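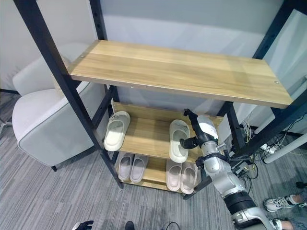
입구 쪽 선반 하부 신발장. 가운데 단에 흰 슬라이드 슬리퍼, 아래 단에 연분홍·연보라 계열 두 켤레.

2025년 1월 1일
작업실 노트 / 입구 정리, 실내화 배치

목적: 입구 쪽 실내화 자리 확정. 프레임 선반과 그 밑 신발장의 단별 용도를 정한다.

1. 현재 상태
검은 금속 프레임 선반, 맨 윗단은 밝은 오크색 목재 상판. 상판은 비워 두었다. 그 아래에 2단짜리 작은 목재 신발장이 들어가 있고 검은 금속 사선 보강대가 이를 두르고 있다. 뒤쪽 기둥에는 작은 구멍이 일정 간격으로 나 있다. 단 높이를 바꿀 때 이 구멍을 쓸 수 있는지는 미확인. 왼쪽에 회색 안락의자.

상판 양 끝의 둥근 나사 머리 두 개는 손끝으로 훑어서 걸리는지 확인했다. 왼쪽은 걸리지 않음. 오른쪽은 약간 걸림. 다음에 드라이버 가져올 때 같이 조인다. 상판에 천으로 된 물건을 올리게 되면 올이 나갈 수 있으니 그 전에 처리.

2. 배치 규칙(안)
- 아래 단: 분홍·보라 계열. 두 켤레를 나란히, 앞코가 바깥을 보게 둔다.
- 가운데 단: 흰색 한 켤레. 좌우 간격을 벌리지 말고 붙여서 둔다.
- 맨 윗단: 신발 금지. 용도는 아래 4항 참조.
- 외부 신발은 신발장에 넣지 않는다. 매트 위에서 벗고 매트에 둔다.

처음에는 색이 아니라 크기로 나누려고 했다. 바닥 안쪽 치수 표시가 닳아서 읽히지 않는 것이 있어 포기. 색 구분이 찾기도 빠르다.

흰색은 때가 잘 보인다. 가운데 단으로 올린 것은 그 때문이고, 아래 단은 바닥 먼지가 쉽게 들어온다. 걸레질 한 번 한 뒤에 아래 단 뒤쪽을 손으로 쓸어 보니 모래가 나왔다. 청소할 때 신발장을 앞으로 당겨 뒤까지 닦을 것.

3. 넣고 빼기
슬라이드형은 발등 스트랩 쪽을 잡는 편이 낫다. 바닥창 뒤꿈치를 잡으면 앞이 처지면서 선반 모서리에 닿는다. 흰색은 스트랩이 두꺼워서 옆에서 잡아도 모양이 유지된다. 넣을 때는 한 짝씩, 왼쪽 먼저. 두 짝을 한꺼번에 밀어 넣으면 안쪽 짝이 틀어진다.

사선 보강대가 양쪽 끝의 여유를 잡아먹는다. 끝까지 붙여 넣지 말고 손가락이 들어갈 만큼 띄운다. 아래 단 오른쪽 켤레는 앞코가 약간 바깥으로 벌어지는 경향이 있다. 평행하게 맞추면 좋겠지만 쓰는 데 지장은 없으므로 규칙에서 뺐다.

4. 상판 용도
후보 둘.
(가) 방문자용 덧신 바구니. Giraldo 쪽에서 쓰던 방식. 눈에 띄고 꺼내기 쉽다. 바구니가 깊으면 밑에 깔린 것이 안 나온다.
(나) 비워 두기. 장갑이나 열쇠를 잠깐 내려놓는 자리. 잡동사니가 쌓일 위험이 있다.
Noel Lagman은 (나) 쪽. 나는 (가)였는데 바구니 살 만한 것이 아직 없으니 당분간 (나)로 간다. 2월에 다시 본다.

5. 하중
Tirkwood에서 받은 선반 메모에 단당 50 kg로 적혀 있다. 슬리퍼만 두는 한 신경 쓸 일은 없음. 상판에 공구함을 올리자는 얘기가 나오면 그때 앞뒤 기둥 체결부터 점검한다. 신발장은 별개 물건이므로 이 값을 적용하지 말 것.

6. 의자 간섭
안락의자가 왼쪽 앞기둥 뒤로 일부 들어가 있다. 신발장을 앞으로 당기는 데는 걸리지 않는다. 다만 의자에 앉은 사람이 일어나면서 기둥을 건드릴 수 있음. 의자를 왼쪽으로 옮기는 안은 벽 콘센트를 가려서 보류. 90도 돌려 놓는 안은 아직 안 해 봤다.

남은 일
- 상판 오른쪽 나사 조임
- 뒤쪽 기둥 구멍 규격 확인, Mosow 선반 받침과 맞는지 대조
- 아래 단에 깔 얇은 매트 재단 (Custus 자투리 남은 것 먼저 쓸 것)
- 단별 색 표시 라벨. 글씨 없이 색 스티커로 충분한지 Noel과 상의
- 의자 회전 배치 시험 후 이 페이지 밑에 결과 추가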